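Kodberg folding laundry basket, 32 litre: a review after eight weeks

I have a low opinion of anything that folds flat. Camp chairs, colanders, the travel kettle my sister gave me - they all save a bit of cupboard and then let you down when there's something in them. So when Annunziata Pace wrote in asking whether the Kodberg was worth $50, I'd more or less written the answer before the parcel turned up.

The sales page makes some large promises. It says the basket will "change the way you do laundry". It has not changed the way I do laundry. I still leave the towels until I'm down to the beach one.

What you get is a soft-sided tub with a stiff rim, two handles and a base that pops in and out. Folded, it slides down the side of my washing machine, a gap where nothing else has ever fitted except dust and one lost sock. Opening it takes a firm shove on the base. For the first fortnight the base wouldn't stay down unless I stood in it, and the instructions don't mention this. Tullio Zanetti, who bought the same model in grey, says his still pops up if he carries it half empty.

The rim is the best part. I loaded it with wet bath sheets, two pairs of jeans and a doona cover and walked it out to the line, and the rim kept its shape. The walls bulged, though, and by the time I got to the back step it was bumping against my knees. A rigid basket doesn't do that.

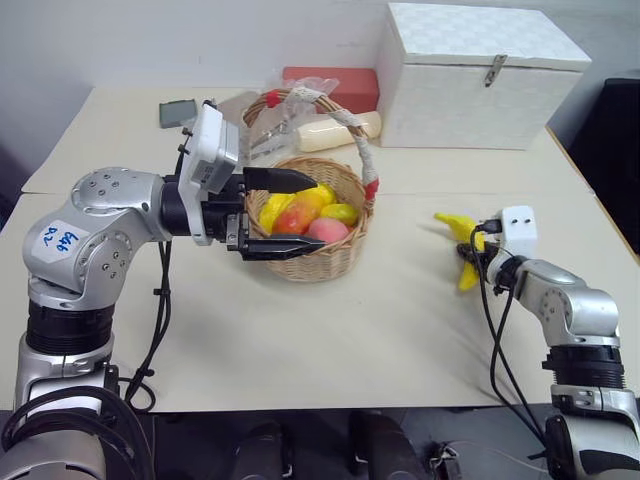 Will it take a full load from an eight-kilo machine?

Only if you push it down. A normal mixed wash fits with the last couple of shirts sitting proud of the rim, and a load of towels needs a second trip or a strong arm.

The handles are less impressive. They're moulded with a seam along the underside, right where your fingers go, and with a heavy load you feel it. I went over mine with a bit of fine sandpaper, which helped, but I don't think I should be finishing the product myself at this price. One reader, Hiu-tung Yip, wrapped hers in bike tape and reckons it's now the most comfortable basket she's owned. Fair enough. The tape wasn't included.

Cleaning is easy enough if you open it right out. Lint collects in the fold lines and goes grey and felty if you leave it. An old toothbrush gets it out. I'd also keep it out of full sun, as the colour on mine has already faded on the side that faces the yard.

For comparison I dragged out my old Pondex, a plain rigid basket with a crack in one corner that I've been meaning to replace for years. It holds more, it sits flat on the ground and it cost me $8 at a closing-down sale. It also takes up half the laundry floor. The Santoro folding one sits between the two on price, but the pair I tried in the shop both had wobbly bases, so I left them there.

If you live in a flat and store everything behind a door, the Kodberg is decent and I'd wait for it to be marked down. If you have the floor space, buy a rigid one and spend the difference on pegs. I'm keeping mine for now - mostly for carrying the ironing upstairs.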